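December, late evening

Tidying bench, continued. The Zellow controller has now logged 1556 attempts since the counter was reset, and I am still not prepared to say a machine can clear a table. Awan wants a yes or no for the annual summary. I have a number with a lot of footnotes.

The task as written on the Prulport sheet is short. Open the bin, pick up the litter, put it in the bin, close the lid. A child of five does it under protest in ten seconds. Our time limit is 241 seconds and I have stopped finding that generous.
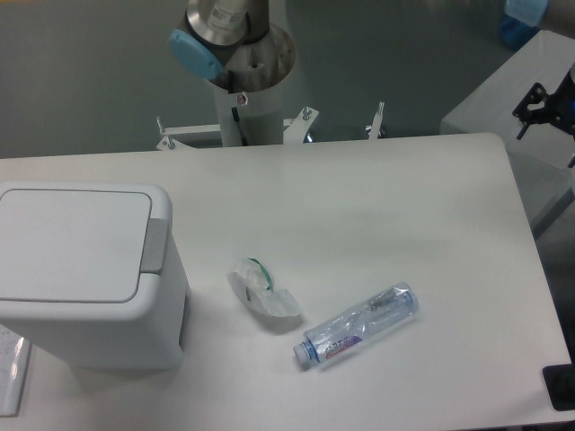 Film packaging remains the worst class. A depth sensor sees partly through it, so the height estimate comes from whatever fold happens to reflect, and the planner goes for a point that may be air. Bottles are better behaved because they have a known length and a cap to orient by, but a crushed one no longer matches the cylinder model. I spent the afternoon on the fitting tolerance. Loosening it finds more bottles and also finds bottles that are not there. Left it halfway, which I don't like.

The lid is a separate problem. It is hinged and released by a tab at the side, and pressing the tab with too much force moves the whole bin. Kukier's note recommends fixing the bin to the table. I disagree. Kitchen bins are not bolted down, and if we bolt ours the result says nothing about kitchens. 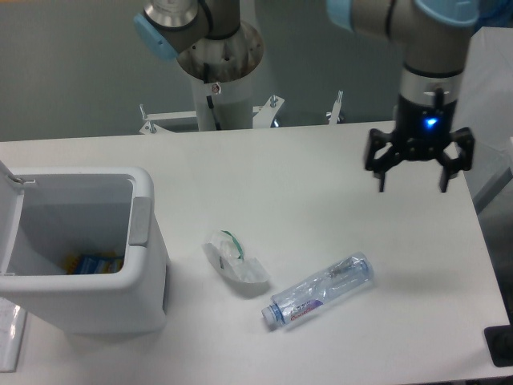 Lid up, one wrapper in the bin, bag and bottle still on the table.

On the wider question – are these things ready for a house – my view has moved very little this year. Pick success on rigid items is good enough that I no longer watch every attempt. Pick success on soft items depends on how the item was dropped, and no household will arrange its rubbish for the benefit of a planner. Shop floors are closer. The parts repeat, the lighting is fixed, and somebody can be told to keep the paperwork off the work surface.

I reread the 565 attempts tagged "film" before dinner. Tags are inconsistent: some mean bag, some mean wrapper, a few are plainly bottles. Retagging is dull but has to come before any more tuning.
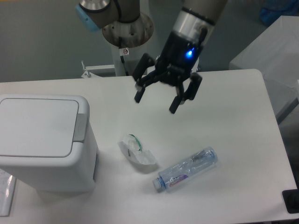 For tomorrow

Retag the film set, bag and wrapper separate.
Lower the push force on the tab in small steps and note when the bin stops shifting.
Put the fitting tolerance back to the old value and rerun bottles only.
Reply to Awan. No percentage until the tags are clean.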